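Manual awning crank – stiff halfway, is it the gearbox?

Bloxham Home & Yard Boards > Patios, Awnings, Shade

tealdoor_88
Posted February 15, 2024
Hi all, got a hand crank awning over the back patio, came with the house. Cranks out fine for the first half then gets really heavy, like two hands and lean on it heavy. Coming back in it's ok. No label on it that I can find. Is this a gearbox thing or am I missing something dumb. Would like it sorted before summer, last August it was down every single day.

gravelpit
Gearbox. They all go eventually. Pull it, put a new one in, done.

nolwood_nan
Wouldn't jump to gearbox. If it was stripped you'd get slipping or clicking, not heavy. Mine went heavy halfway and it was the arm on one side, elbow pivot dry as a bone. Dry silicone spray, 4 cranks out, 4 back, spray again, kept going like that til it loosened up. Took me a morning. Do NOT use grease, it grabs grit and then you're worse off.

gravelpit
Silicone lasts a month. Grease the pivots properly, wipe off the extra. Been doing it that way forever.

nolwood_nan
And how often are you cleaning black gunk off the fabric

gravelpit
It's an awning. It lives outside.

tealdoor_88
Ok ok. No clicking, no slipping. Just heavy. Will look at the arms tomorrow. Does it matter how I hold the crank? I've been standing kinda off to the side bc of the grill.

shadyside_lou
It matters a LOT. You want the rod hanging as close to in line with the gearbox eye as you can get it. Pull it off at an angle and the hook binds in the eye and you're fighting that as well as the awning. Lower hand on the grip, keeps still and just steers, upper hand goes around on the offset part. Move the grill. 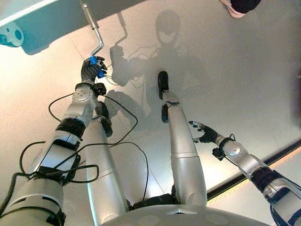 Is it safe to keep cranking once it gets heavy?
Stop there and wind it back in a few turns – forcing a stiff crank is how gear teeth get chewed up, and after that you really do need the new gearbox.

shadyside_lou
Also check the rod itself. If it's one of the take-apart kind the joints get sloppy and it feels like the awning's fault when its not. And look at the grip, it should spin free on the rod. If it doesn't you'll have a blister by the time the thing is out.

flustasano_fan
Had a Flustasano with the same problem. Wasn't the arms, wasn't the gearbox. Roller had a sag in the middle and the fabric was winding on crooked, so one side went tight. Look at it from the yard with it half out. Front bar should be level. Mine wasn't even close.

gravelpit
Could be that. Still say gearbox.

nolwood_nan
lol

tealdoor_88
Update. Moved the grill, helped some. Front bar is level as far as I can tell. Left arm elbow squeaks pretty bad right where it gets heavy so nan may be onto it. Spray's on order, the Lurmont stuff, it's what the store carries.

nolwood_nan
Told ya. Get the straw right into the pivot, not just over it. Rag under so it doesn't get on the canvas.

flustasano_fan
And don't take that arm off the bar to get at it!! There's a spring in there under a lot of tension. Folks get hurt. If it needs to come off, call somebody.

gravelpit
Agree with that one. What's a replacement gearbox run now anyway, I paid 90 for mine

shadyside_lou
Depends on the ratio and the shaft. Take the old one in with you, don't guess off a photo.

tealdoor_88
Not buying one yet. Spray first, will report bakc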